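Section 5: Setting up the morning routine timer

Read this section before you switch on any of the programmes. The Ladent timer will run a full morning for you, from waking to breakfast, but it only rings and counts. It has no idea whether you slept, and it can't tell a good stretch from a bad one. Claims on the box about "resetting your inner clock" come from the sales side at Mabula and were not written by us.

5.1 First use

1. Hold the side button until the display lights.
2. Turn the dial to your waking time and press once.
3. Choose a programme. Short has 2 steps (water, stretching). Long has 5 (water, stretching, breathing, washing, quiet sitting).
4. Set the length of each step. The factory setting for breathing is 210 seconds. Most people find this too long at first, and we have seen no good evidence that it does more than a shorter spell would.
5. Press and hold the dial to save.

Note: if you don't save, the timer goes back to Short without telling you.

5.2 Where to put it

Stand the timer on something firm, within earshot but out of reach of the bed. A bedside drawer muffles the bell badly. You may have read that it should face east. Ross Baxter tried it facing all four ways for most of March and it rang the same each time.

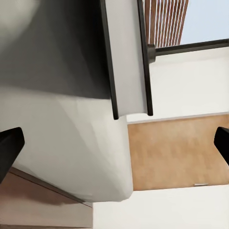
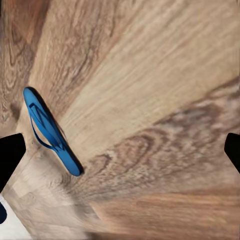
White rounded surface (first view); blue flip-flop on a wooden tabletop (second view).

5.3 Body type settings

The menu offers three "types", chosen by a list of questions about your skin, sleep and appetite. Menaka Abeysekara, who tested the menu, got a different type on each of her first tries. All the setting changes is the order of the steps and the tone of the bell. Pick whichever bell you can stand.

To skip the questions:

1. Open the menu and turn to TYPE.
2. Press the dial twice.
3. Choose NONE and save.

Caution: the warm water reminder does not measure heat. Test the water yourself before drinking it.

Caution: do not stop or put off any medicine because a programme tells you to start the day with an empty stomach. Ask your doctor or chemist first. The same goes for long fasts, whatever the leaflet says.

5.4 Reading the score

After a week the timer shows a "balance score" out of 100. It is worked out from how often you pressed the dial on time and nothing else. A score of 70 means you pressed it late now and then. Nafula Ogola raised hers to nearly full marks by pressing the dial and going back to sleep.

To turn the score off, open the menu, turn to SCORE and press once. The bell and the steps will carry on as before.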